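Fitted sheet keeps popping off one corner, mattress topper too thick?

Asked in Home & Bedding
3,448 views, 2 answers

Posted by lollham_kate, Sat 5 December
Got a topper in February and ever since then the fitted sheet won't stay put. Same corner every time, top left by the wall. I wake up and it's halfway down the bed. Tried tucking it tighter, tried turning the sheet around. No luck. Bed is a full, sheet says it fits up to 12 inches. Do I need deep pocket sheets or is there a cheaper fix? Don't want to spend 50 bucks if a couple clips will do it.

Answer from Urho Kemppainen
Measure first. Mattress PLUS topper, with the topper laying flat, from the bottom seam to the top. If that's over 12 you're asking too much of the sheet and clips are only going to stretch the elastic out faster. Deep pocket usually means 15 or so, check the package, they all say somthing different.

If you're under 12 it's most likely the elastic. Pull on it at the bad corner and at a good one. Bad one feels limp? Thats your answer. You can sew in a new piece, 10 min job, or get the straps that run corner to corner under the mattress. I use the straps – annoying on laundry day, fine otherwise.

Also the wash. Hot dryer shrinks cotton a little each time. Medium heat, take it out right away. And put the wall corner on FIRST, then the one diagonal from it. Everyone does the easy corners first and then yanks.

Answer from arnum_ignacio
what Urho said about the diagonal. Also your topper might be sliding, not the sheet. Mine did, the sheet just went along with it. Put a rubbery rug pad under the topper, cut a bit smaller then the bed. Cheap and it hasn't moved since.

Jersey sheets are more forgiving too if you end up buying. No idea on brands.
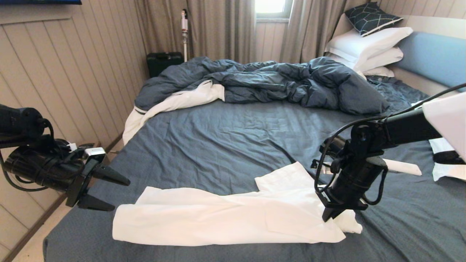 Blue fitted sheet, white piece on top
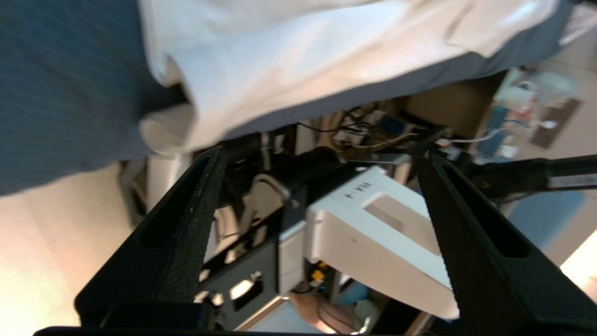
Photos: Podalon

Oh and if it's a foam topper don't tuck it into the sheet pocket with the mattress pad on top of that. One or the other. Too many layers and the corner has nothing to grab – it'll ride up no matter what you buy.

Was this helpful? Yes / No
Report this answer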